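Trallow Data Collection Kit: Set-up Guide
Section 6: Recording with the Wrist Camera

Last updated: February
Print this page | E-mail this page

6.1 Before you start

The Trallow method learns grasping from the wrist view alone. There is no overhead camera to bail you out, so whatever the wrist camera misses, the policy will never learn. Our reference set is 3,410 grasps recorded this way, and the Jundo policy trained on it reached a 97 per cent pick rate on fruit it had met before. On fruit it had not met before, see Section 9, and bring a cup of tea.

Allow one morning for your first run. Experienced operators need less, mainly because they have stopped reading the log messages.

6.2 Setting up the work area

1. Clear the bench and wipe it down. Crumbs are objects too, as far as the segmenter is concerned.
2. Lay the tray flat within reach of the arm, with a margin of bare bench on either side.
3. Put a single item on the tray. Bananas are a good first choice: brightly coloured, awkwardly curved and cheap to replace.
4. Turn on the overhead lights and leave them alone until the batch is done.

Note: A tray with a printed pattern is fine, and we encourage it. Policies trained only on plain trays tend to fall apart at the first sign of decoration. Swap trays between batches, never during one.

6.3 Checking the wrist view

5. Start the Gorketti viewer and select the wrist stream.
6. Jog the arm until the item sits in the upper part of the view, beyond the finger.
7. Check that the fingertip is visible. The policy uses it to judge distance, so a view with no fingertip is a nice picture of some fruit and not much else.

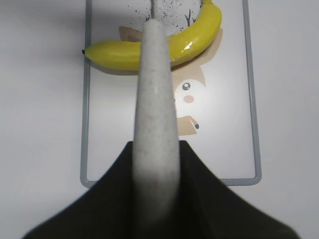
Figure 6-1. Wrist view with the fingertip overlapping the middle of the banana.

The finger is allowed to block part of the item. New operators spend a good deal of effort trying to steer around this, and the effort is wasted. The occlusion stays in the training data on purpose, as it will also be there at run time. Softness low on the finger, where it comes nearest the lens, is likewise acceptable. Do not refocus on it. You will get a beautifully sharp finger and a smear of yellow.

8. If glare on the peel washes out the outline of the item, turn the item slightly. A small highlight can stay.

CAUTION: Keep hands off the tray while the arm is enabled. The arm has right of way and has not read this manual.

6.4 Recording a batch

9. Set the batch length to 6 grasps and press Record.
10. After each grasp, move the item to a new spot and angle. Your idea of random will lean to the left. Use the Salminen placement sheet.
11. Mark each attempt as a success or a failure. Keep the failures; training needs them, and there will be no shortage.
12. Retire any banana after 3 batches, or sooner if its colour starts drifting towards brown.

Note: Do not eat retired items. They have been handled by a machine whose cleaning schedule is in Section 11, where it is widely ignored.

Trallow Kit documentation. Copyright Gorketti. Contact the support desk through your kit account.
Back to top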